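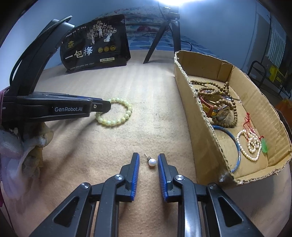 Picking up small stuff with two hand-held grippers: does the finger pad matter?

Project report, July 2022
Group: Glenys Hinds, Nusrat Warraich, Paora Tautahi
Supervisor: Diane Dhillon
Project name: Pelupessy

1. What we wanted to find out

Short version: if you hold a parallel gripper in each hand and try to sort small awkward things, what limits you? The pads, the camera view, or your own wrist. We guessed pads. Half right.

Original plan was a full comparison with the Bokbridge arm as well. Dropped that in week two, the arm needed a new controller board and it didn't come in time. So everything in this report is hand-held only. Section 6 says what we would do with the arm.

2. Setup

Floor level, on carpet. Two grippers, one per hand, camera on each. Ridged blue pads on the fingers for the main runs. For the comparison runs we swapped to flat gray pads that Paora cut from sheet (called "flat" from here on). Everything else the same.

Jewelry goes in an open cardboard box on the right. Prayer beads, watch, bangle, pearl necklace, jade pendant, beaded bracelet, a pearl so small that Glenys lost it under the radiator before we even started logging. Lamp on a tripod at the back. Gloves on, because the handles get slippery after a while and then your grip changes without you noticing.

We picked jewelry because it covers a lot of shapes with little effort. Round and hard, long and floppy, thin and flat, things on strings. Also cheap, if you buy the right kind.

3. Procedure

One attempt = close on the item, lift clear of the surface, hold, set down where you meant to. If it slips at any point it's a fail. If you push it away while closing, that's a fail too, but logged with its own code (P for push).

Nearly 200 attempts in total, split evenly between the pads. Nusrat and Glenys took turns, Paora logged. We swapped operators a lot because the first person to do the pearl always did worse than the second, so practice is definately a factor.

Rules we added after the first session:
Left hand and right hand both get used, no favorite hand.
No scooping. Fingers have to close on the item.
Box stays where it is. No tilting it toward you.
If strings tangle, stop and untangle by hand, attempt doesn't count.

4. Results

Ridged pads: 75 percent of attempts OK.
Flat pads: 60 percent.

So the ridged ones win overall. But not on every item, and the split is more interesting than the totals.

Bracelet – easy with both. Beads sit against the ridges and stay there. The one problem is closing on two beads at once, then it rolls a bit when you lift.

Bangle – bad with both. Lies flat and thin, fingers come down over it and touch the carpet first. With the flat pads you can sometimes drag it up against the box wall and get it that way. We argued over whether that is scooping. Logged as OK.

Necklace – fine once lifted, trouble is it always brings something else with it. Mostly the red cord from the pendant.

Prayer beads – no trouble gripping. Setting down where you meant to is the hard part, long strand, swings.

Watch – strap OK, dial not OK. Dial on flat pads was the worst combination of the whole project, it just turns between the fingers.

Small pearl – thought this would be impossible. It wasn't. Go for the metal part and not the ball. If you grip the ball with ridged pads it finds a groove, which can be good or can be very bad, depends on whether the groove is where you want it. Flat pads shot it across the carpet more than once.

P codes (pushed away while closing) were nearly all on the pearl. No surprise.

4.1 Two hands at once

Extra test, suggested by Diane Dhillon. Hold one item in the left gripper while picking with the right. We expected the left hand to drop its item as soon as you look away from it. It did, 14 times over all the two-hand runs, and the bracelet was the usual one to go. People relax the holding hand when they concentrate on the other one. Nothing to do with pads.

What helped: keep the left item low, just off the carpet, so you can see it without moving your head. Glenys also found it easier to close the left gripper harder than feels neccessary and then forget about it. With the bracelet hanging from the left tip and the pearl pinched by its hook in the right, you can see how different the two holds are. One just hangs there, the other you're scared to breathe on.
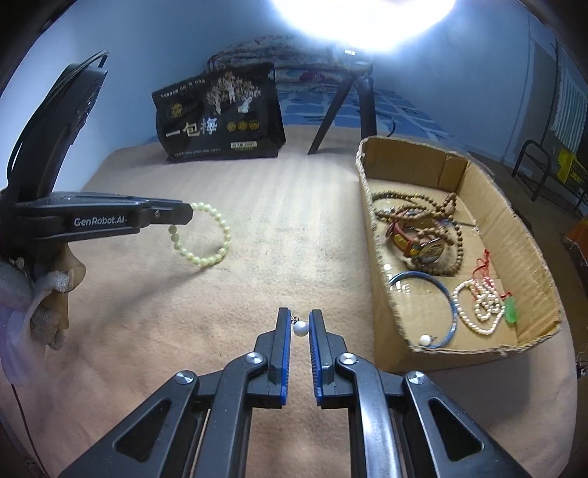
5. Problems

Lamp. Too bright and too central, it washes out the top middle of the camera view. Doesn't matter much for the box but we'd move it to the side next time. We noticed late and didn't want to change the light halfway through the runs.

Carpet. Soft, so the fingertips sink in a little. That probably helped with the pearl and hurt with the bangle. A hard table would give different numbers, maybe very different. We didn't test it, so don't read our percentages as anything general.

Fatigue. Nusrat's success went down in long sessions, mostly on the small items. We added breaks but the early sessions don't have them. Should have been in the plan from day one.

Logging. Paora wrote codes on paper and typed them up later. Two pages got mixed up between ridged and flat. We think we sorted it out by going back to the recordings, but one short run on the watch could not be placed and we threw it away.

Camera angle. You see both fingertips well, you don't see what is behind the item. For the pendant that means the string is hidden half the time. Bronwyn Paewai from the Surkeck group lent us a mirror to put behind the box, which sort of worked but confused everyone, so out it went.

6. Next steps

– Same items, same pads, on the Bokbridge arm once the controller is in. Our guess is the arm beats us on holding and loses on the pearl.
– Hard surface vs carpet.
– Pads with finer ridges. Paora has a drawing already.
– Log how hard the operator squeezes. No idea how yet.
– Lamp to the side!

7. Who did what

Glenys: operator, two-hand runs, sections 3 and 4. Nusrat: operator, box and items, section 5. Paora: flat pads, logging, video check, the rest of the text. Thanks to Bronwyn for the mirror and to Diane for reading the first draft, which was a mess.

Raw log and the item list are in the Pelupessy folder. Ask Paora for access.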